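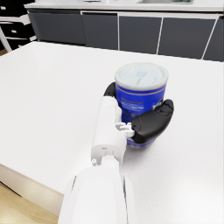

The founder of Flutix started making shaving soap in a rented kitchen in Flatdale and sold the first 70 tins to coworkers. The company now makes 2,000 a month, along with a face balm and an unscented lotion. We talked in the back of the shop on 09/10/2023.

"I had a rash on my neck for years," she said. "I tried every gel in the drugstore. When I read the labels, they all had the same perfume in them."

The soap has tallow, coconut oil and a little clay. She dropped lavender from the recipe after the first batch. "Some people came back itchy. I took it out and the complaints stopped."

The balm took longer. A small lab called Vrabec tested 11 versions before she settled on one with oat extract and no alcohol. "It doesn't sting. It doesn't smell like much either, and a few customers don't like that."

She buys her brushes from Flamen, which makes them with synthetic bristles. They cost less than badger and dry faster, she said.

Her busiest month is December, when she hires two people to pack orders. Last year they shipped 1,947 gift boxes and ran out of lids. "I ordered 300 extra this time," she said. "It may still be too few."

A shampoo bar is planned for spring.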